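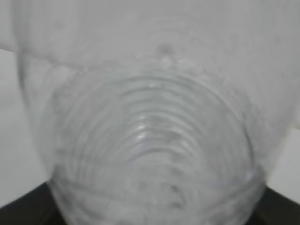
Figure 2.1 The ridged base of a clear plastic container, close up.

October
By Zoriana Boiko

Chapter 2: What the Container Is Made Of

When I first taught this course in the community kitchen at Grutley, I used to begin with a lecture on polymers, and I could watch the colour drain out of the room (it was an evening class, and people had already done a full day's work). These days I begin by asking everyone to bring a plastic container from home, any one at all, and turn it upside down. We spend the first twenty minutes looking at bottoms, which gets a laugh, and by the time the laughing stops most of the class has noticed something they'd never bothered to look at before.

Usually it's the rings. Run your thumb over a base like the one in Figure 2.1 and you'll feel each ridge as a little step. A flat sheet of thin plastic flexes easily, as you'll know if you've ever pushed on the lid of a takeaway tub, but fold or mould that same sheet into ridges and it becomes a good deal stiffer without needing much more material. Corrugated iron works on the same principle, and so does the cardboard in a moving box. We'll come back to the iron in Chapter 3, when we visit the old wool store at Calleck.

The second thing people notice is that clear plastic is hardly ever perfectly clear. Some parts let the light straight through, some bounce it back at you in sharp bright points, and some go milky. Cloudiness can come from fine scratches, from moisture on the surface, or from the way the plastic was made in the first place, and it isn't always easy to tell which by eye. My colleague Debashish Bandara keeps a shelf of 22 containers in our storeroom for exactly this argument, and he has been known to let it run well past supper.

In this chapter you will learn to sort household plastics by feel, by the way they bend and by how they handle light. You'll also meet the moulding processes behind them, and measure how much a ridged base gives under a small load compared with a flat one.

Before you start

Find 12 containers of different shapes. Wash them, dry them with a soft cloth and set them out near a window. Keep your notes from Chapter 1 handy, especially the table on stiffness and thickness, and leave a blank page for sketches of the bases.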